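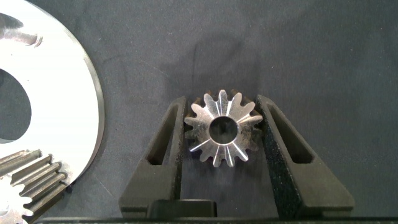
Sibusiso Matlala thinks we should stop at 800 episodes on the gears and go and do something else. His view, left on the shared page overnight, is that the policy will have learned whatever it is going to learn by then, and that every hour past that point is us polishing a number for the Clarkau people.

I half agree, which annoys me. Writing down where I stand before we argue about it over lunch.

16 Feb 2024, Sistonville bench, gear handling set

Target as agreed: 3,000 episodes by the end of April. Count on the server this morning: 351. That is the count after cleaning, so it leaves out the ones where the operator stopped to think for so long that the trace goes flat in the middle. I don't trust the cleaning script entirely. It throws away long pauses, and some of those pauses are the operator doing the right thing, i.e. looking before closing the fingers. We may be training the thing to be hasty. Need to pull a handful of the rejects and watch them by eye.

My quarrel with the 3,000 is that it came from the Kekana write-up, and Kekana was picking up soft parcels. A parcel forgives you. A bevel gear has a taper on it and two printed fingers pinching across the teeth, and if the grip lands a tooth's width off, the part is sitting at a different angle from the one in the last episode. I don't see why their number should be our number, up or down. Sibusiso's 800 has no better parentage, by the way. He says it "feels like the knee of the curve". We haven't plotted a curve.

So, plot one. Train on 100, on 351, and then again when we reach 800, same settings, same held-out trials, and see whether anything moves. If the 351 run is no better than the 100 run I shall be quite cheerful about stopping, and also worried about what we've been doing since we started.

Things noticed while going through the traces:

Operators have habits. You can tell who was driving from the approach alone. One of us always comes in high and drops straight down, one slides in low from the right. The model will average the two and get something neither of us would do. I'd like the operator's initials in the episode header. Asked for this before, was told it's "on the list".

The success flag is set by the operator at the end of the episode, by hand. I went back over a batch and would have disagreed with several. "Success" seems to mean "I got it there eventually". Fine for a tired person at the end of a session, useless as a label. Proposal: one person drives, a different person flags, and the flagger doesn't hear the driver's commentary.

Start positions are nowhere near as random as we claim. We put the part down where it is comfortable to put it down.

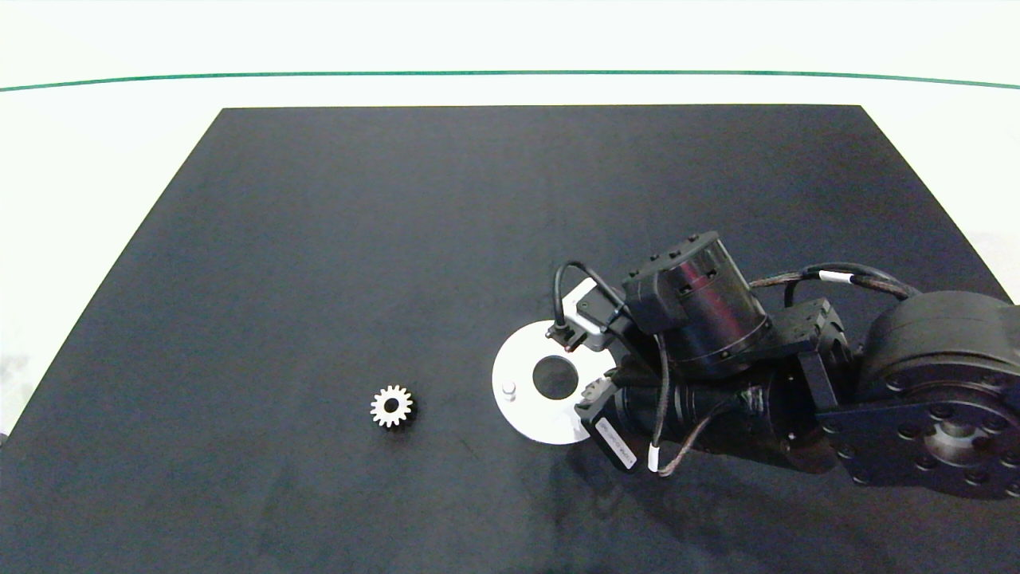
I made a sheet of start positions from a random number table, and it is slow and tedious to follow, and after ten minutes people stop following it. I did too. Next try is to have the sheet read out by the person who is flagging, so the driver has no say in it.

Wrist view against head view: the argument from Wasterau is that the wrist view does all the work at the point of grasp and the head view could be dropped. They showed one table. I'd want to see it on shiny metal before I believed it. Polished faces throw highlights that shift as the wrist turns, and a network could easily latch on to a bright streak and call it an edge. Plan is to train once with both views, once with each alone, and once with both but the lights moved. The last one is the run I expect to be embarrassing.

Fingers: keep the same printed pair for the whole set or swap when worn? If we swap halfway, half the data has one surface and half has another, and we'll be told that is "good variety". Possibly it is. I'd still log the date of the swap and the state of the old pair.

For Sibusiso, if he reads this far: I'm not defending the 3,000. I'm saying I won't swap one number I can't justify for a smaller one I can't justify because it gets us off the bench sooner. Give me the three training runs first.

To do
Watch rejected episodes, at least one batch
Operator initials in the header (ask again)
Second person on the success flag, starting next session
Queue the 100 and 351 runs tonight, check the disk first
Reply to Clarkau, promise nothing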